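Home Build Log Parts Guides Downloads Contact

Posted in May by the Sullville workshop bench

Section 4: Setting up the hand-held grippers

By now you should have both grippers printed, bolted together and wired (Sections 2 and 3). I set up my pair at the shared workshop in Sullville, but a kitchen table works fine if you can leave it alone for an afternoon. I call the left one Hokton and the right one Loltmont, which are also the names the config file ships with – change them if you like, but change them in both places or you'll get an error that makes no sense at all.

Before you start

Read all the steps once. I skipped ahead on my first build and ended up gluing a marker on sideways, and peeling it off took a chunk of paint with it.

You'll need the two grippers, the printed marker sheets, a small screwdriver, a dark mat for the tabletop and a laptop with the Tuncer software installed.

Steps

1. Clear the middle of the table and lay the mat down with its short side toward you. Mine sits right up near the front edge so I don't have to reach.

2. Check each finger by hand with the power off. Squeeze the trigger all the way, let go, and watch it come back. If it hangs up halfway, loosen the pivot screw a quarter turn and try again.

3. Fit the markers. The pattern numbers are printed on the back of the sheet, and they need to match the list in the config file. Press them down flat from the center out. A bubble under a marker will drive you nuts later!

CAUTION: Keep your fingertips out of the jaw opening once the power is on. The spring is stronger than it looks.

4. Run the cable down past your elbow and plug it in. Leave some slack (I like a good loop near the gripper) and then swing your arm through the biggest move you plan to make. If you feel any tug, give it more slack.

5. Open Tuncer and pick Calibrate. Hold the trigger fully open and press Enter, then fully closed and press Enter again. My open reading comes out at 3,703 and my closed reading at 1,303. Yours will be different and that's okay, but if the gap between the two is under 2,000, the sensor magnet is probably in upside down. Go back to Section 3, step 6.

6. Do the same for the other gripper. Don't copy the numbers across, even if the parts came off the same printer on the same night. I tried it and the fingers never quite closed.

7. Sit down at the table, hold both grippers over the mat and hit Track. Turn your wrists slowly. The position readout should move smoothly on all three axes. If it jumps, you've usually got glare on a marker, so shift your chair a little or turn off whichever lamp is right above you.

8. Now stand up and walk around with one gripper. Tracking at the table is the easy part, and I'd much rather find a bad marker in this step than in the middle of a long session.

9. Save your profile. Tuncer doesn't save it for you when you quit (I've lost three this way, so please learn from me).

NOTE: The log file stops at 3,000 lines and starts writing over itself. Copy it somewhere else if you want to keep it.

NOTE: If one gripper drops out when you plug in the other, try moving it to a different USB port before you blame the wiring. I rewired Loltmont twice before I thought of that.
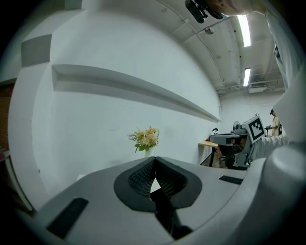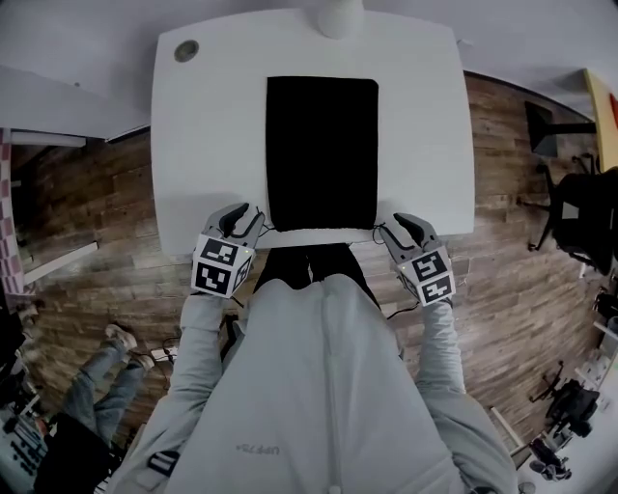 Fig. 4-1 and 4-2. Hand-held grippers in use. The second one shows the pair at the table, with the mat between them and a marker cube on each.

When both grippers track cleanly, go on to Section 5, where we mount the wrist straps.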